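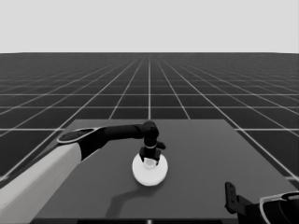 Section 3: Recording your first demonstrations

Okay, you've got Dredon installed, the two hand controllers are paired, and the simulator opens without complaining. Now comes the part I like best, teaching the arms by driving them yourself! I wrote this section after recording 208 runs of the gear task for the Evance project, so most of the advice comes from runs I had to throw out.

Before you start

1. Open the Cleltemton task list and pick the gear table. Leave the layout on its default for now.
2. Press Home on both controllers and let the arms settle.
3. Hold your hands where you'd hold them over a real table, then squeeze both grips to take control. If an arm jumps, let go, press Home and try again (mine jumped all the time until I learned to sit still).
4. Move each arm a little on its own so you know which hand is which.

Choosing a view

You get a front view and a wrist view. I drive from the front view when I'm crossing the table and switch to the wrist view for the last bit of the reach, when I need to see where the fingers are going.
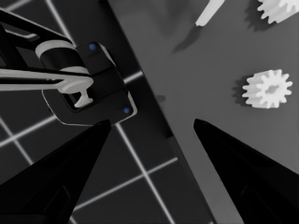
Figure 3-2. Wrist view, with the other arm holding a part and gears on the table.

Note: The wrist view turns with your wrist. If left and right start to feel wrong, stop and go back to the front view before you move again.

Recording a run

5. Press Record and wait for the beep. Anything you do before the beep is lost.
6. Reach for one part with one arm. Keep the other arm parked off to the side until you want it.
7. Come down from above, nice and slow, and close the fingers gently.
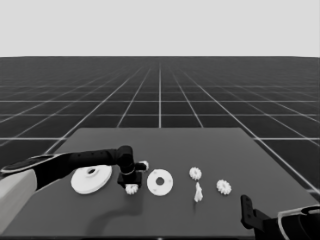
8. Lift straight up before you go sideways. The small gears sit close to the bigger plates, and a low sideways move will drag a neighbor along with it.
9. Set the part down, open the fingers, back away and press Stop.
10. Watch the replay, then press Keep or Toss.

Caution: Don't pause in the middle of a reach to think. Pant, our training tool, learns your pauses too, and my first batch had an arm that hovered over everything like it had forgotten why it came. I tossed 69 runs over that one!

Orhun Türkmen records in batches of 10 and takes a break between them. I've copied him ever since, and my late runs look a lot steadier. Save each batch under its own name before you close the simulator.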